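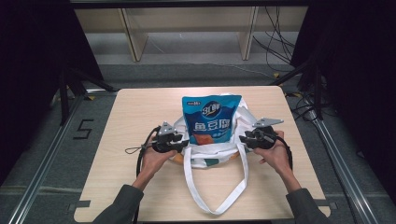 Tote bag

A tote bag is a large, open-topped bag with two parallel handles, usually made of cloth and used for carrying shopping, books and other loose goods. The word "tote", meaning to carry, is much older than the bag. Plain white or undyed cloth versions are the commonest sort, often printed on one side with the name of a shop, an event or a cause. They are widely promoted as a replacement for the thin plastic carrier bag, a claim that deserves more care than it usually gets.

Construction

Most cloth totes are made from one or two panels folded and stitched at the sides, with a hem around the mouth and a pair of long straps sewn inside or outside it. Many have no lining, no base panel and no fastening. Sellers use the word "canvas" freely, and it may be applied to anything from a heavy, stiff cloth to something not much thicker than a bed sheet. The weight of the cloth is rarely printed on the label, so a buyer has little to go on apart from touch.

The straps are normally the first part to fail. Bags given away free tend to have a single line of stitching at the join, while better ones have a stitched square with a cross through it. Makers' load figures are seldom explained. The Trurkar shopper was sold for several years as "tested to 3,000 lifts", but the leaflet did not say what was in the bag at the time.

Packing

A soft tote has no shape of its own and takes the shape of its contents. With little inside, the cloth sinks, the rim folds over and the handles fall wherever they like. Packing advice generally says to put heavy, flat-bottomed goods in first and light packets last. Flat pouches, such as those used for snack foods, are often stood on end along one side. This keeps the printed face in view and saves digging about, although a single pouch in a wide bag will tend to lean unless the cloth is gathered against it. 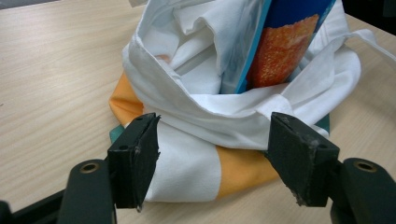
A blue snack packet standing in a white cloth bag, with the rim folded over and one handle lying across the table.

Several methods have been put forward for keeping the mouth open during packing. The Skestix, a springy hoop that clips inside the hem, was advertised as halving the time taken to pack a bag. No figures were published with the advertisement. Rolling the rim outwards by one or two turns costs nothing and seems to work about as well on thicker cloth. On thin cloth neither does much good once the bag is lifted.

Environmental claims

The case for the cloth tote rests on its being used many times. Growing cotton takes land and water, and a cloth bag takes more material to make than a thin plastic one. How many trips are needed to make up the difference is disputed, and published answers vary so widely that they should be read with their assumptions beside them. Some count only carbon, others add water use or litter, and they differ on whether the plastic bag is used again as a bin liner.

Actual use is less well recorded. A household survey by the retailer Mäkelä gathered 1,114 replies and reported that people owned 6 cloth bags on average, but it asked them to remember how often each was used, and memory is a poor guide in such matters. Pentti Oksanen, who reviewed the survey, objected that it had been handed out at the till to customers already carrying a cloth bag. A smaller count by Comutell followed roughly 303 bags and was stopped early. Its results have been quoted in support of both sides.

Care

Plain cotton totes can usually be washed, but they may shrink, and printed designs can crack or fade. Bags used for raw meat or fish should be kept apart from the others and washed often. Claims that a cloth has been treated to stay "fresh" should not be taken as a reason to skip washing.

See also

Carrier bag
Shopping basket
String bag

Last edited 21 September 2020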